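Moving 2,827 notes out of a dead app
2023-08-28

The export from Kinsella finished last night: 2,827 notes, one XML file, no folder structure. Kinsella stores folders as tags and writes the tags only when a note has been edited since the last sync. Anything older comes out flat.

I ran the file through Fukar with default settings. It split the notes correctly but took the file name from the first line, so 79 notes named "todo" overwrote each other until one was left. Setting the name template to creation time plus title fixed that.

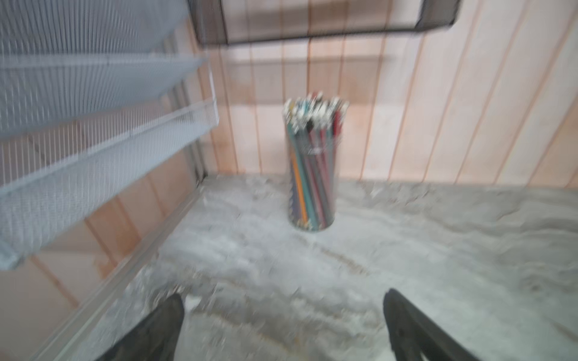 White wire mesh, stacked trays.

Second pass: attachments. Kinsella embeds them as base64, and Fukar writes them out with no extension. A short script that checks the first few bytes of each file recovered the type for all but 7. Those were zero bytes long in the original too.

Dates were the last problem. The export uses local time with no offset, so notes written while traveling in July are wrong by several hours. I left them alone.

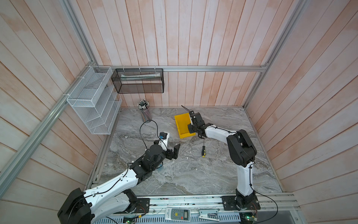 Does the order of the two passes matter?
Run the rename first, as the attachment links are built from the note's file name.

Import into Isora took 29 minutes. Internal links survived where the title had no colon in it. Search works, tags work, and checklists arrive as plain text with brackets.

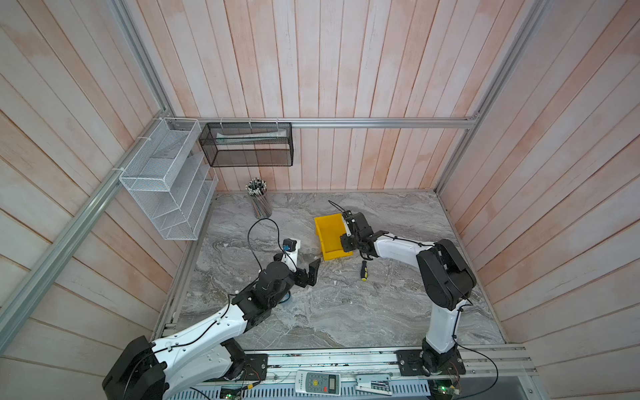 Grímur Bach commented that colons can be escaped in the Fukar template with a backslash, and that the links then resolve on import. I'll rerun the set with that change and keep the old XML file until the link check passes.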